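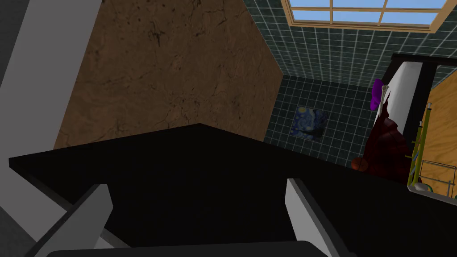 **Holbridge dance and drum weekend moves to the old mill in Nisbet**

Dec 5, 2024

The Holbridge Dance and Drum Weekend will have a new home next year. The organizers announced this morning that the gathering, held every May in the Holbridge sports hall, will move to the old grain mill in Nisbet, on the other side of the river.

The sports hall closes in spring for work on its roof, and the town could not promise that it will open again before summer. The organizers looked at several places in the area, among them the school in Brurkeck, but only the mill has a wooden floor large enough for the main classes. It can hold 600 people, and it has two smaller rooms upstairs where the drum and singing groups will meet.

The program stays close to what regular visitors know. On Friday evening there is an opening circle with live drums, free for everybody. Saturday and Sunday are for classes: West African dance in the morning, samba and Cuban rumba after lunch, and a slow movement class at the end of the day for those who have tired legs. A new class in frame drum is added for beginners, and the drums for it will be lent by the Bamard workshop, which makes them by hand. People who own a drum are asked to bring it anyway, with their name on it.

Not all visitors were happy with the news. On the festival's message page, some wrote that the mill is hard to reach without a car, and that the sports hall had showers, which the mill does not have. The organizers answered that a bus will run between Holbridge station and Nisbet every hour on both class days, with the last one leaving after the evening dance. About the showers they are still talking with the swimming club next door.

A weekend pass costs $100, the same price as this year. Children under 12 come in free with an adult, but they need a ticket also, so that the kitchen knows how many meals to cook. Lunch is included on both days. Single classes can be booked only if there are places left, and these will be sold at the door.

Those who want to sleep nearby can put up a tent in the field behind the mill -- the ground is flat but can be wet in May, so a good groundsheet is a wise idea. There is also a guest house in Brurkeck, and a list of families who offer a bed will be published in the new year.

Last May the event drew 1,000 visitors over the whole weekend, most of them for the open evening. With a smaller building, the organizers will now limit the opening circle to the number the mill can hold. Free tickets for that evening must be reserved in advance, which was not necessary before.

Passes that were already bought for the sports hall stay valid. Anyone who prefers a refund can ask for it by e-mail until the end of January. The full class schedule, with the names of the teachers, will follow in February.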